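The Case Against Sorting the Bricks
Felside Weekly | Opinion | Thursday, July 2, 2026

Every spring somebody sells us a new way to organize building toys. In April it was the Grolletti system: 5 stacking trays, a sheet of labels, and a promise that children will put red with red if you only show them how. I bought it. The trays now hold batteries and dead pens.

I have doubts about the whole idea. Sorting by color looks great in a catalog and helps almost no one build anything. A kid who wants a wheel doesn't care what color it is. Sorting by shape is smarter, but it asks a tired parent to do warehouse work at bedtime, and I didn't sign up for that. 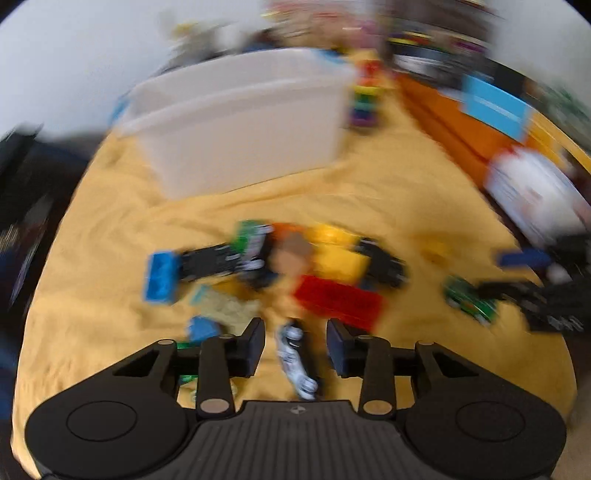

What does work, as far as I can tell, is a blanket and one big bin. Spread the blanket, dump the bricks, let the cars and the half-built figures mix with everything else. When it's over, pick up the corners and pour. The folks at Ruddock sell a drawstring mat that does the same job, and I'm sure it's fine, but most of us already own a blanket.

People tell me the mess teaches bad habits. Maybe. I've yet to see proof that a label maker teaches good ones. My suspicion is that sorted bricks are for adults, who like the look of a full tray – and who then get nervous when a child wants to empty it.

Keep the instructions in a folder if you must. I kept ours for a year, and the only person who ever opened it was me.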